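Products > Grippers and arms > Household range > Treven two-finger gripper

Search products Go

Treven two-finger gripper, sold singly or as a pair

The Treven is an electric gripper for arms that work in kitchens and other furnished rooms. It opens to 100 mm and comes with fingers, cable and mounting screws. A wrist camera can be added when ordering.

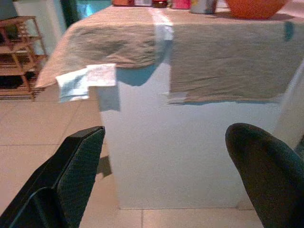 The wrist camera looks out between the fingers, so the operator sees both tips and whatever they are approaching. At the front of a cabinet with a creased cloth hanging over the top, as here, the view takes in the cloth edge and the tiled floor as well. Fingers are supplied in black only. Replacement fingers are sold in pairs, order code 214.

Most customers fit one gripper to each arm and run both from the Kubiak controller – the single-channel version drives one only.

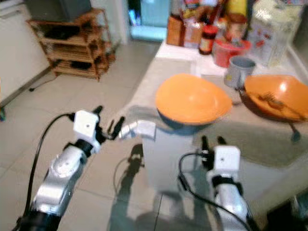

The cable is 29 cm longer than on the previous model. Leave slack at the wrist and check it through the full turn before switching to normal speed. Fitting instructions are by Natsumi Katayama and were last revised on 2018-08-31.

Orders placed through our Lovwood office ship in 34 days. For spares and repairs, ask for Brahim Tawfik.

This site uses cookies. Accept Settings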